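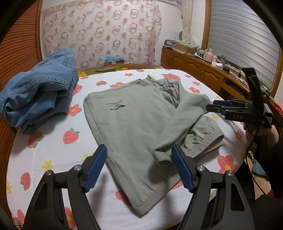 Bedroom station, left and right units in use on the T-shirt. Jeans parked at the left side.

Mengal hand-held grippers: home build inspection checklist
Revision C
Location: Vovcombe, back bedroom and garage bench
Inspected: 2021-08-29
Inspected by: Areeba Zaidi
Second check, electrical items only: Shafiq Bhuiyan

Result codes: P = pass. F = fail, do not use. M = monitor, usable until next inspection. NA = not applicable. A blank counts as F.

Do sections 1 to 3 on the bench with both units unplugged. Do section 4 with power applied and the fingers clear. Do section 5 in the room where the units will be used.

SECTION 1. FINGERS AND PADS

1.1 Finger bodies free of cracks, including inside corners of the cut-outs
Left unit: P. Right unit: P.
Comment: Checked with a flashlight held behind the finger. Surface scratches are not cracks. If a fingernail catches in the line, record it as F.

1.2 Pads fully bonded at tip and heel
Left unit: P. Right unit: M.
Comment: Right unit, one pad lifts at the heel under thumb pressure. Lift is less than the thickness of a business card. Re-glue at next service. Do not trim the lifted part.

1.3 Pad texture clean, no lint or thread packed into the surface
Left unit: P after cleaning. Right unit: P after cleaning.
Comment: Dry toothbrush only. Alcohol was used on the first set and the adhesive let go along one edge.

1.4 Pivots: caps seated, no side play beyond a slight tick
Left unit: P. Right unit: P.
Comment: Hold the finger at the pad end and push sideways. Check every pivot separately. Rocking the whole linkage at once hides a loose one.

1.5 Fingers open and close evenly, pads meet face to face
Left unit: P. Right unit: P.
Comment: Close on a strip of printer paper. It should resist a pull equally at both edges.

1.6 Full opening matches build sheet (119 mm between pad tips)
Left unit: P. Right unit: M, 117 mm.
Comment: Probably the return stop printed slightly oversize. File the stop, not the finger.

1.7 No sharp print edges where fabric can snag
Left unit: P. Right unit: P.
Comment: Drag an old nylon stocking over the outside of both fingers. If it catches, sand with 400 grit and repeat.

SECTION 2. HANDLE AND TRIGGER

2.1 Handle halves closed, no gap along the seam
Left unit: P. Right unit: P.

2.2 Trigger returns without help from any position
Left unit: P. Right unit: P.
Comment: Test with the unit upside down as well. The old spring passed upright and stuck when inverted.

2.3 Pinch point between trigger and handle covered
Left unit: F at first check, P after repair.
Right unit: P.
Comment: Guard on the left unit was missing one screw and could be rotated out of place with a finger. Screw replaced with thread lock. Allow the thread lock to cure overnight before use.

2.4 Upright arm tight at base, no rotation by hand
Left unit: P. Right unit: P.
Comment: Grip the arm low down. Pulling at the top puts too much leverage on the clamp and will loosen a good joint.

2.5 Total weight recorded
Left unit: 623 g. Right unit: same, within kitchen scale resolution.
Comment: Weighed without cable. A gain since the last inspection means something was added and should be in the change log. Nothing was.

SECTION 3. CABLES AND SUPPLY, POWER OFF

3.1 Cable jacket intact from handle to plug
Left unit: P. Right unit: P.
Comment: Run the whole length through the fingers with eyes off it. Flat spots are easier to feel than to see.

3.2 Strain relief at handle holds
Left unit: P. Right unit: P.
Comment (SB): Steady pull, no jerking. The jacket must not slide inside the relief. If it slides at all, open the handle and redo the tie before going on.

3.3 Slack loop hangs clear of the trigger and the fingers
Left unit: P. Right unit: M.
Comment: The right cable drops from the handle and loops beside the forearm. It stays clear with a straight wrist. With the wrist turned fully outward it can be caught between the elbow and the edge of the mattress. A soft strap at mid forearm fixes this. Strap is on order.

3.4 12 V supply labeled, correct plug, no adapters in line
Both units: P.
Comment (SB): The laptop supply in the same drawer has a plug that fits loosely. It now has red tape on it. Move it to another room.

3.5 Power strip condition
P.
Comment (SB): Sits at the back of the dresser top with the rest of the cables. The strip itself is sound. The tangle is a separate matter, see 5.4.

3.6 Fuse fitted and correct value
Both units: P.
Comment (SB): Pulled and read, both of them. Reading the label on the holder does not count as a check.

SECTION 4. POWER ON

4.1 No movement, noise or smell in first minute
Both units: P.
Comment: The electronics only read position and run the camera, so no part of the finger should move under power. Any movement is F.

4.2 Handle temperature after half an hour
Left unit: P. Right unit: P.
Comment: Bare palm on the handle. Warm is acceptable. If you want to shift your grip, it is too hot.

4.3 Position reading follows the fingers through full travel
Left unit: P. Right unit: P.
Comment: Open and close slowly while watching the number. A jump in the middle usually means a dirty connector.

4.4 Cycle test, 1000 open and close
Left unit: P. Right unit: NA.
Comment: Done on the bench jig. The right unit passed in February and has had no linkage parts changed since then. It goes back on the jig after the 1.6 rework.

4.5 Unplug during use: nothing stays clamped
Both units: P.
Comment: Tested on a folded towel. Fingers must open on trigger release with the plug out.

SECTION 5. WORK AREA

5.1 Work surface soft or padded, nothing hard under the cloth
P.
Comment: Mattress with fitted sheet. Press over the whole work area by hand before starting. A hair clip was found under the sheet at the last inspection.

5.2 Garments empty: pockets, pins, tags
P.
Comment: Jeans pockets turned out and put back. The T-shirt has no pocket. Zippers and rivets mark the pads, so approach denim from the seam side.

5.3 Garments not in use kept off the working middle
P.
Comment: Left side of the bed is fine. Do not stack on the floor where the operator stands.

5.4 Cables on dresser sorted and tied
F.
Comment: Still tangled along the back edge near the right-hand operator position. Power and data must be separated and tied with hook-and-loop. No metal ties. This was listed as open on Revision B.

5.5 Dresser top clear within reach of the upright arm
F.
Comment: Too many small items. The arm on the right unit passes close to the dresser when the operator turns. Move bottles first, then boxes. Anything holding liquid goes inside the cabinet.

5.6 Curtain and loose fabric away from the supply
P.

5.7 Operator clothing
M.
Comment: Long sleeves are allowed if the cuff is close at the wrist. Loose cuffs are to be rolled above the trigger hand. No rings on the trigger hand and no lanyards.

5.8 Room to step back without catching a cable
P.
Comment: Walk it once with the unit in hand before plugging in.

5.9 Two operators: start and stop words agreed
P.
Comment: "Mine" before taking hold of fabric the other person is holding. "Off" means both release the trigger. Keep the tips of one unit out of the open jaws of the other.

OPEN ITEMS

1.2 right, re-glue pad heel. Owner AZ.
1.6 right, file return stop and re-measure. Owner AZ.
3.3 right, fit forearm strap when it arrives. Owner SB.
4.4 right, repeat cycle test after 1.6. Owner SB.
5.4 tie and separate cables. Owner AZ. Required before next powered session.
5.5 clear dresser top. Owner AZ. Required before next powered session.

COMMENTS

Atif Satti: On 1.6, are you measuring tip to tip or at the center of the pads? My pair comes out two short if I use the center.

Areeba Zaidi: Tip to tip, trigger fully released, caliper jaws just touching. I will add that to the item text in Revision D.

Ludivine Perrin: I would split 4.1. Smell and noise for one minute, then movement for the whole warm-up. Mine crept slightly at eight minutes, which was a spring seat and had nothing to do with the power, but the checklist had already let it through.

Shafiq Bhuiyan: Agreed on the split. Creep with the power off belongs in section 2, so it needs a line there too.

Atif Satti: What thread lock on 2.3? The strong grade crazed the plastic around my guard screw.

Areeba Zaidi: Low strength, one drop on the screw and none in the hole. Let me know if yours cracks further. I have two spare guards printed.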